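ok week 2 of teaching a robot to tidy jewelry, thread time 🧵

So the way it works: you hold a gripper in each hand and do the chore yourself, over and over, and the recordings go off to be training data. My target is 300 good runs by the end of April. I'm at a number I will not be sharing.

Today's task is bracelets into a box. Sounds like nothing! Then you try to pick up a thin silver bangle with two blue pads instead of fingertips and suddenly you have so much respect for your own thumbs.
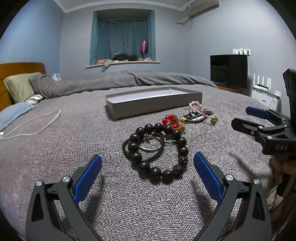 Beads are the easy part, big chunky ones especially. You squeeze, they stay squeezed. Hair ties are my enemy. They stretch, they ping off, they bring a friend along.

Best tip so far came from Noura Abu Hammour, who has done way more of these than me: slow down BEFORE you close, not while you're closing. My tossed runs dropped to 4 in a whole afternoon.

Also, if you fumble, keep going and fix it. I was restarting every time (perfectionist, hi) and she told me the recoveries are worth keeping too.

I did try the remote control setup at Drovska once, joystick and a screen, and I kept missing by an inch. Doing it by hand feels so much more natural to me, even if my wrists complain by 7 pm.

Tomorrow: necklaces. Chains. Pray for me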